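2.3 Cup stock and storage

Paper cups used for hot drinks are lined with a thin plastic layer, and the lining is the main obstacle to home and council composting. Gounder and Karaki reported that lined cups kept their shape after 16 weeks in a cool heap, while unlined cups had broken down to fibre. We therefore recorded the lining type for every cup collected at the Grandmont and Idahosa sites. Outer colour was noted separately, as dyed stock (Figure 1) may be sorted differently from plain white stock at the transfer station.

Figure 1. Coloured paper cup, yellow outer surface with a lighter interior.

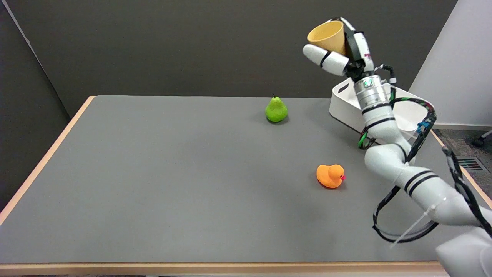 2.4 Food scraps

Whole fruit was a larger share of the organic stream than we had expected. Much of it was uneaten, and the skin slows the loss of moisture during the first days in the bin. Pears and apples were logged by variety where this could be judged — green pears (Figure 2) were kept apart from brown-skinned ones — and each item was weighed before it was cut.

Figure 2. Green pear with stem, placed upright on a grey surface.
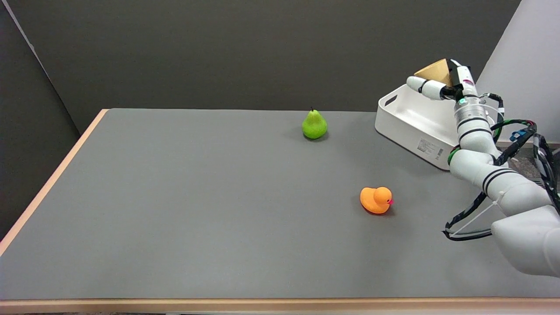 Each batch was made up to 100 kilograms with shredded garden waste and turned every 2 days. Temperature was read at six points in the heap, following the layout of Chacko and Shenoy. Batches that fell below the target range in October were moved indoors at Grandmont and are reported separately in Section 3, as the change in airflow makes a direct comparison with the Idahosa batches unreliable.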